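Keeping a Dark Tabletop Looking Good

Glossy dark tables show everything. Dust, fingerprints, the ring from a glass, the streaks left by the last cleaning. Most of the trouble comes from using too much product and the wrong cloth, and both are easy to change.

Find out what the finish is

Look at the underside first. Many tables have a label there with the maker and sometimes the finish. If there is no label, try a drop of water in a corner. On lacquer, polyurethane, glass or laminate the drop sits up in a bead and stays there. On wax or oil it flattens out after a few minutes and may leave a dull spot, so wipe it up before that happens.

Old shellac is the one to be careful with. Rubbing alcohol softens it, and so will many spray cleaners. Test any cleaner under the edge where it won't be seen.

Everyday dusting

Use a microfiber cloth, barely damp. Fold it in four and turn to a clean side when the one you are using looks gray. Wipe in straight lines from one edge to the other. Circles leave swirls that you will see as soon as the lamp is on.

A dry cloth on a dusty gloss surface drags the grit along and scratches it. Paper towels do the same, only slower. Old cotton T-shirts are fine if you cut off the seams and any printed part.

Wash the cloths separately from towels and leave out the fabric softener. Softener coats the fibers and the coating ends up on the table as a haze.

Streaks and haze

If the table looks cloudy after cleaning, there is probably old polish on it. Mix two drops of dish soap into a quart of warm water, wring the cloth out hard, and go over the top once. Follow with plain water, then dry with a second cloth. Heavy buildup may take 2 passes. Let the table dry fully before deciding whether it needs another.

Rekha Thampi wrote in to ask about vinegar. A tablespoon in a quart of water is safe on glass and on most laminates. Keep it off wax, oil and shellac, and off stone.

Sticky spots

Soda and juice dry to a sugar film that smears if you rub it. Lay a warm damp cloth over the spot for a minute or so, lift it, and wipe. Cans and bottles should be wiped on the bottom before they go on the table, especially out of a cooler.

Greasy marks from chips and other snacks need a little dish soap. Water alone pushes the grease around. Do the whole section of the table and then rinse it, or you will have a clean patch with an outline.

Citrus is harder on a finish than people expect. The oil in the peel can soften some lacquers if a piece is left lying overnight. Whole fruit is no problem, but put peels on a plate.

For candle wax, hold a bag of ice on it until it turns brittle and push it off with an old plastic card. Don't use a knife.

Rings and white marks

A white ring is moisture in the top of the finish. Give it a day or two -- many fade on their own. If it is still there, set a hair dryer on low and keep it moving, a hand's width above the surface. Stop as soon as the wood feels warm.

A dark ring has gone through the finish into the wood, and cleaning won't bring it out. That is a refinishing job.

Light scratches

Fine scratches on a dark top can be hidden with a matching wax stick. Rub it across the scratch, scrape off the extra with a plastic card and buff. Brown shades look lighter in the stick than on the table, so buy one a step darker than seems right.

Don't sand a gloss finish to get rid of a scratch unless you are ready to do the entire top. Finishers work up to 4,000 grit to bring the shine back, and the patch still tends to show.

Check with a low light

Overhead light hides streaks. When you think you are done, turn it off and put a lamp at one end of the table, then look across the top from the other. Warm bulbs are kinder than daylight ones, so check again in the morning if guests are coming for lunch.

Felt and coasters

Put felt under anything that stays on the table, such as a bowl or a lamp base. Rubber feet can react with lacquer and leave marks that won't wipe off. Cork coasters are good, but shake them out now and then. A crumb stuck to the bottom of a coaster will scratch as well as sandpaper does.

Skip the table pad in July and August if the room gets damp. Moisture trapped under vinyl is how a lot of cloudy patches start.
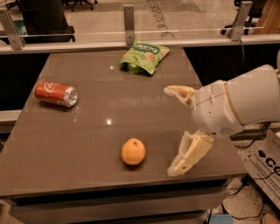 Dark, glossy tops show reflections as well as smudges.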